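# Keeping soft fruit and salad from spoiling at home – speaker notes

Slot is 40 minutes including questions. Slides numbered in brackets. Water is on the lectern side, clicker sticks on the back button.
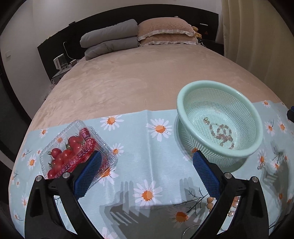

Slide 1. Small tomatoes in a clear plastic tub, with a strainer basket.

## [1] Opening

Leave the slide up while people sit down. Say good evening, say where the toilets are.

Start with the question: who has thrown away something from the salad drawer this week? Hands up. Wait for it. Put my own hand up – half a cucumber and some rocket.

Tonight is about storage after the food comes through the door. I'm not covering growing, and I'm not covering freezing except for two minutes near the end. There was a freezing talk in August and the handout is still on the table by the door.

## [2] Why things go off

Keep this short. Last time I spent far too long here and had to rush the bread.

- Fruit and veg are still alive after picking. They breathe, lose water and use up their sugar.
- Cold slows that down. Too much cold damages some of them.
- Mould needs moisture and a way in. A bruise or a split skin is a way in.
- Some fruit gives off ethylene gas, which ripens whatever is next to it. Apples, bananas, pears, avocados.

Say ethylene once, spell it if asked, then call it "ripening gas" for the rest of the talk.

## [3] My kitchen diary

I wrote down everything we threw out over one spring and summer. 171 entries by the end. Show the chart, let them read it.

Points to draw out:

- Salad leaves were the biggest group by a long way.
- Bread was second, which surprised me. I'd have guessed fruit.
- Almost no onions or carrots.
- Most of the waste was found on the day before the big shop, when I cleared the fridge to make room. It had been past it for a while by then.

One household, so don't oversell it. If someone asks whether it's typical, say I don't know.

## [4] The fridge itself

Ask how many people know what temperature theirs runs at. Usually a few.

The dial number is not a temperature. On mine it goes up to 7, and 7 is the coldest. Aim for under 5°C on the middle shelf. Put a fridge thermometer in a glass of water overnight and read it first thing, before anyone has had the door open.

Pass the two thermometers round. The round one is the Gurklow, which is easy to read but slow. The digital one is the Astex. It's quicker, and the battery cover comes off if you look at it, so tell people to hold it by the sides. Get both back before the break. I lost one in the spring.

Where things go:

- Top shelf: leftovers, things ready to eat.
- Bottom shelf: raw meat and fish, in something with sides.
- Drawers: veg and salad. More humid than the shelves.
- Door: warmest part. Sauces, jam, juice. Milk is better on a shelf if it fits.

Somebody will say their milk only fits in the door. Fine, use it up faster.

## [5] Tomatoes

This always gets an argument, so allow time.

Unripe ones stay out on the side, away from the sun. Ripe ones can stay out for a few days, and after that the fridge is better than the bin. The cold dulls the flavour a bit. Take them out an hour before you eat them and most of it comes back.

Larger tomatoes: stem side down if the stalk has come off, so less water is lost through the scar. For the small ones don't bother.

Check the tub when you get it home. One split tomato in the middle will spoil its neighbours. Tip them out, take out the bad one, wipe the tub dry, put them back. Wash them when you want to eat them and not before.

## [6] Berries

Same rule on washing – leave it until you eat them – with one exception, the vinegar rinse.

Three parts cold water to one part white vinegar. Swish for a minute, rinse well under the tap, then dry properly. The drying is where people go wrong. Spread them on a clean tea towel or kitchen paper and leave them until there's no water in the dips. If you put them back damp they'll go faster than if you'd left them alone.

Works well for strawberries and blueberries. I don't do it with raspberries, they fall apart.

Store in a box lined with kitchen paper, lid slightly open.

## [7] Salad leaves

Bagged salad: open the bag on day one, put a folded sheet of kitchen paper inside, clip it shut. Change the paper when it feels wet. At home this gets me an extra 3 days. Other people report more, some report none. Depends how fresh the bag was.

Whole lettuce keeps much longer than bagged. Take leaves from the outside as you need them.

Limp but not slimy can be rescued: cold water for 15 minutes, spin or shake dry. Slimy goes in the compost.

## [8] Herbs

Soft herbs (parsley, coriander, mint, dill): trim the ends, stand in a glass with a little water, loose bag over the top, in the fridge. Change the water when it goes cloudy.

Basil is the odd one out. Glass of water on the windowsill, never the fridge. It goes black.

Woody herbs (rosemary, thyme, sage): wrap in a damp cloth, in a box.

Hold up the two jars here if I've remembered to bring them.

## Break – 4 minutes

Only long enough to stretch. Collect thermometers.

## [9] Bread, potatoes, onions

- Bread goes stale faster in the fridge. Bread bin or cloth bag for what you'll eat in two days, slice and freeze the rest.
- Potatoes: dark, cool, paper or cloth bag. Cut off green bits and sprouts. If it's green all over, throw it out.
- Onions and garlic: dry, with air round them.
- Keep onions and potatoes apart. Different cupboards if you have them.

## [10] Boxes and bags

People want to know what to buy. Mostly nothing. Washed takeaway tubs are good, and so are jam jars.

If asked about the boxes on the slide: the tall ones are Hamau, with the raised tray in the bottom. The tray is useful for berries and a nuisance to wash. The green bags are Kongkaew, the kind that are meant to soak up the ripening gas. I tried them with bananas and couldn't see a difference. Others in the group swear by them. Nobody is paying me to say either thing.

## [11] Freezing, very quickly

Two minutes, no more.

- Overripe bananas, peeled first.
- Chopped herbs in oil, in an ice cube tray.
- Tomatoes whole, for cooking only. The skins slip off under warm water.
- Write on the bag. You will not remember what it is.

Point to the August handout.

## [12] What to do when you get home tonight

Read the slide out, it's small at the back.

1. Find the oldest thing in the salad drawer and put it at the front.
2. Move the bananas away from everything else.
3. Put a thermometer in a glass of water on the middle shelf, if you have one.

Leave this up during questions.

## Likely questions

*Is it safe to cut mould off?* Hard cheese, yes, with a good margin. Soft fruit, bread, soft cheese, no.

*Best before or use by?* Best before is about quality, so look and smell. Use by is about safety. Stick to it.

*Eggs?* Fridge, on a shelf, in their box.

*Cucumber?* Dislikes the cold. Warmest part of the fridge, wrapped, cut end covered.

*Avocado once cut?* Leave the stone in if you like, it only protects the bit underneath. Lemon juice and cling film pressed right down on the surface.

*Mushrooms?* Paper bag. I forgot to put these on a slide – add for next time.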